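## 4. キット「Picard」の導入評価

### 4.1 評価の範囲

本節では、Latbridgeが提供する卓上マニピュレーションキットPicardについて、家庭用キッチンを模した環境での導入作業と運用結果を述べる。対象は貸与契約に含まれる一式、すなわちアーム、グリッパ、制御ソフトウェア、記録ソフトウェアおよび初期調整サービスである。把持計画アルゴリズムそのものの性能は5節で扱い、ここでは利用者が設置から連続運用に至るまでに必要とした作業と、その過程で生じた失敗の内訳に限定する。

評価環境はPrumvilleの実験室内に設けたキッチン区画である。搬入は7月に行い、初期調整にはLatbridgeの標準手順書を用いた。手順書は、(a) 基部の固定、(b) 作業面の平面推定、(c) 手先座標系の校正、(d) 禁止領域の登録、(e) 試行記録の確認、の順に構成されている。(a)から(c)までは手順書の記載のみで完了した。(d)については、作業面の周縁に置かれた物品をどこまで障害物として登録すべきかの基準が記載されておらず、著者らの判断で補った。

### 4.2 作業面と物品配置

卓上マニピュレーションの評価では、対象物のみを無地の台に置く条件が広く用いられる。この条件は再現性に優れる一方、家庭環境で問題となる遮蔽、反射、近接物との干渉をほとんど含まない。本評価では、大理石調の模様をもつ白い天板に、調理家電、保存容器、調理道具などを残したまま試行を行う条件を基本とした(図4)。
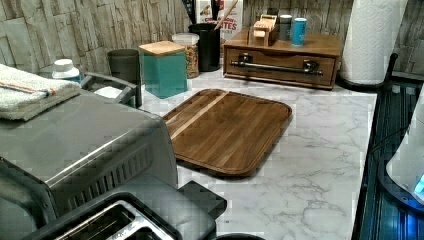 **図4** 基本条件における天板の配置例。中央に縁付きの木板、奥のタイル壁沿いに容器類。

平面推定において、天板の模様は有利に働いた。灰色の筋が特徴点を与えるため、単色の天板で行った予備試験と比べて推定の収束が早い。これに対し、ステンレス製の家電の側面や上面は鏡面に近い反射を生じ、点群に欠損が現れた。Picardの標準設定では欠損領域を「自由空間」として扱う。この扱いは開けた作業台では妥当であるが、図4のように家電が作業面に隣接する配置では、経路計画が家電の上面を通過可能と判定する場合があった。著者らは欠損領域を一律に障害物として扱う設定に変更し、以降の試行はすべてこの設定で実施した。設定項目は管理画面の第三階層にあり、手順書からの参照はない。

壁際の容器列については別の問題がある。透明な容器は深度が安定せず、背後のタイルと一体の面として推定されることが多かった。手前の不透明な容器との境界が失われると、容器列全体が一つの塊として登録される。衝突回避の観点では安全側の誤りであり、試行の継続には支障がない。ただし、容器列の中から一つを選んで取り出す課題では対象を分離できず、本評価ではこの課題を対象外とした。

木板は、置き場および基準面として使用した。縁が浅く立ち上がっているため、板上に物を置く動作では縁への接触を避ける必要がある。Picardの配置計画は支持面を単一の平面として近似し、縁の高さを考慮しない。そこで、目標位置を板の縁から内側に制限するマスクを追加した。マスクの作成は画面上で多角形を指定する方式で、作業者が一度手順を覚えれば負担は小さい。板の向きを変えた場合には再指定を要し、この点は自動追従が望まれる。

### 4.3 試行手順と記録

一回の試行は、初期姿勢からの接近、把持、移送、解放、退避の五段階からなる。各段階の開始と終了は制御ソフトウェアが自動で記録し、関節角、手先位置、把持幅および指令値は30 Hzで保存される。映像と状態量の同期には時刻印を用いる。初期調整の段階で両者のずれを確認したところ、移送中の姿勢比較に影響する大きさではなかったため、補正は行っていない。

総試行数は2,762回である。物品の配置は試行群ごとに変更し、同一の配置を連続して用いる場合も、対象物の向きは毎回変えた。試行の成否は、対象物が指定領域内で静止し、かつ周囲の物品に意図しない移動が生じなかった場合を成功と定義した。後者の条件を加えたのは、製品添付の評価スクリプトが対象物の最終位置のみを判定に用いており、隣接物を押しのけた試行も成功に含めるためである。添付スクリプトによる成功率と本評価の成功率は、したがって直接比較できない。

判定はまず記録データから自動で行い、自動判定が保留とした試行のみ、作業者が映像を確認して決定した。保留の多くは、白色の蓋や半透明の容器のように、輪郭が天板と紛れやすい物品に関わるものであった。判定に用いた閾値と保留条件は付録Cに示す。

### 4.4 失敗の内訳

定義した基準のもとで失敗と判定した試行は214回であり、全試行の7.7%にあたる。このうち117回(54.7%)は接近段階での干渉、残る97回は把持以降の段階で生じた。

接近段階の干渉には二つの型がある。第一は、指先が対象物に達する前に、箱や板の立ち上がった縁に触れる型である。薄い壁をもつ箱では、上方からの観測で壁の厚みがほとんど得られず、内部の底面だけが面として推定されることがある。計画側からは開いた凹部に見えるため、斜めに進入する経路が選ばれる。鉛直方向の接近を強制すると干渉は減少したが、丈の高い仕切りをもつ収納具では、仕切りの両側で到達可能な範囲が狭くなった。

第二は、ケーブルに関わる型である。Picardの衝突モデルは剛体部分のみを対象とし、手先から出るケーブルを含まない。アームの姿勢によってはケーブルが作業面近くまで下がり、縁のある物品にかかる。試行の停止に至らなくても、後続の移送でケーブルが引かれ、手先に想定外の力が加わる可能性がある。手順書はアームに沿った固定位置を二か所示しているが、手先側の余長については「適宜調整」とあるのみで、数値の指定がない。

把持以降の失敗では、平たく柔らかい物品の取り扱いが目立った。紙製の小袋が重なって収められている場合、一枚のみを分離することは標準の指先では難しく、複数枚を同時に挟むか、端を滑らせて取り落とす。立てて並べた小袋は上端が露出しているため把持点を得やすいが、隣の袋との間に指を入れる隙間がない場合には、指先の厚みが制約となる。Latbridgeは薄型指先を別売しているものの、今回の契約には含まれておらず、評価していない。

長い柄をもつ調理道具では、把持点の選択が結果を左右した。Picardは対象の重心付近を優先して把持点を決める。鍋などの容器に斜めに立てかかった木べらや木製スプーンでは、重心付近が容器の縁に近く、接近経路が塞がれやすい。柄の上部を把持点として許容するよう制約を緩めると到達性は改善する一方、移送中に先端側が振れる。移送速度を下げることで振れは抑えられるが、一試行あたりの所要時間が延びる。この二つの設定の選択は用途に依存し、推奨値を一つに定めることはできない。

### 4.5 手先ケーブルと作業空間

ケーブルに関する前項の観察を踏まえ、物品を密に置いた条件での手先周辺の状態を検討した。アームは天板の上方から下がり、黒いグリッパの指先は木板の手前の縁と竹製の細長い箱の壁のすぐ上にある。グリッパの下から出た黒いケーブルは、板の手前側の縁を斜めに横切って右へ延びる。このような配置では、指先と物品の距離だけを監視しても、手先まわり全体の余裕を評価したことにならない。 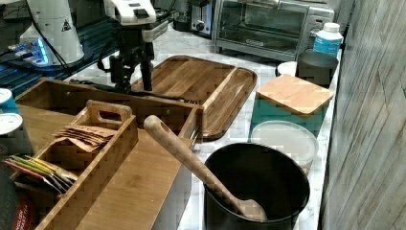
Stetettiからは、本節の草稿に対し、ケーブルの干渉をキットの欠点として数えるのは厳しすぎるのではないかとの意見が寄せられた。余長の調整は設置者の責任範囲であり、他社のキットでも同じ問題は起こる、というのがその趣旨である。あわせて、干渉の件数を製品間の比較に用いるのであれば、ケーブルの取り回しを統一した条件を別に設けるべきだとの提案があった。

この指摘のうち、製品間比較に関する部分は妥当と考える。本評価は単一のキットを対象としており、214回という失敗数を他製品との優劣の根拠として用いることは意図していない。他方、設置者の責任範囲という点については、手順書に余長の目安が示されていない以上、利用者が適切な状態を判断する手段が乏しい。著者らは、少なくとも最下点の高さと、固定位置ごとの余長を数値で示すことが必要であるとの立場をとる。

ケーブルを衝突モデルに含める方法としては、固定点間を複数の短い円柱で近似する方法が考えられる。Picardの設定ファイルは追加形状の登録を受け付けるため、手先に固定された形状としてであれば利用者側でも実装できる。ただし、ケーブルの形は手首の回転に応じて変化し、剛体の追加形状では過大または過小な見積りとなる。予備的に過大側の形状を与えたところ、箱の内部への接近がほぼすべて棄却され、課題が成立しなかった。以降の試行では追加形状を用いず、手首の回転範囲を制限する方法を採用した。

### 4.6 保守と支援サービス

評価期間中の問い合わせは、Latbridgeの支援窓口を通じて行った。校正値の書き出し形式に関する質問には、設定例を添えた回答があった。欠損領域の扱いについては、現行の既定値を維持する方針であるとの説明を受けたが、手順書への注記は次版で検討するとのことであった。遠隔支援を利用するには制御用計算機を外部回線に接続する必要があり、閉域網で運用する施設では、記録ファイルを手作業で抽出して送付することになる。

指先の表面材は消耗品として扱われる。交換は工具一本で行え、交換後に求められるのは把持幅の原点確認のみである。一方、手先座標系の再校正が必要となる条件は明確でない。手順書には「強い接触があった場合」とあるが、接触の強さを判断する指標は記録ソフトウェアの標準画面に表示されない。著者らは関節電流の記録から独自に閾値を定め、超過時に再校正を行った。閾値の設定手順と、再校正の前後における手先位置の差は付録Dに記載する。

記録ソフトウェアの書き出し機能では、試行を中断した場合に最終段階の終了時刻が空欄となる。これを読み込む側で例外処理を設けないと、後続の試行の時刻が一段ずれて解釈される。本評価では空欄を中断時刻で補完した後に集計した。補完の対象となった試行の識別番号は、公開する記録の索引に含めている。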